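Testing and resetting a safety switch (RCD) at home

Applies to Drenetti and Heinonen switchboards fitted from the factory with combined RCD/MCB units, and to older boards with a single RCD upstream of several breakers. Procedure written by Orvokki Savolainen and checked by Ngân Quách, Stimholm Electrical.

A residual current device compares the current in the active and neutral conductors. When the difference reaches its rated value (30 mA in most dwellings) the device opens the circuit. The test button creates an artificial imbalance through an internal resistor. It exercises the trip mechanism only and does not measure trip time or confirm the condition of the earthing system.

Before starting

Shut down computers and anything with a hard drive. Note any clocks or timers that will need resetting. Do not carry out the test while someone in the house relies on powered medical equipment. Have a torch at hand if the board is in a garage or under the house.

Push-button test

1. Open the switchboard cover. Do not remove the escutcheon panel behind it.
2. Identify each device with a button marked T or TEST. Boards with individual combined units may have 6 or more.
3. Press the button briefly. The toggle should drop to OFF immediately. Do not hold the button in.
4. Check that the protected circuits are dead by trying a lamp on each one.
5. Push the toggle fully down, then up to ON. Some units will not latch unless taken fully down first.
6. Repeat for the next device.
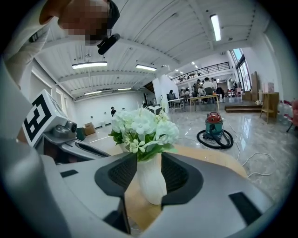
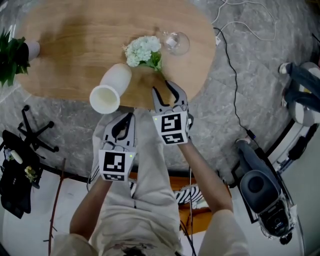

If the toggle does not drop when the button is pressed, stop using the circuits it protects and call a licensed electrician. Do not press the button repeatedly in an attempt to free it.

If the device will not reset

Leave it OFF and unplug every appliance on the affected circuits, including the fridge, the dishwasher and anything on an outdoor power point. Reset the device. If it holds, plug the appliances back in one at a time until it trips. The last one connected is the likely cause – leave it unplugged and have it tested.

If the device trips with everything unplugged, the fault is probably in fixed wiring or a hard-wired appliance. Hot water elements and outdoor light fittings are common sources. This part of the job requires a licence.

Record keeping

Write the month and the result on the card inside the cover, e.g. "March, all OK".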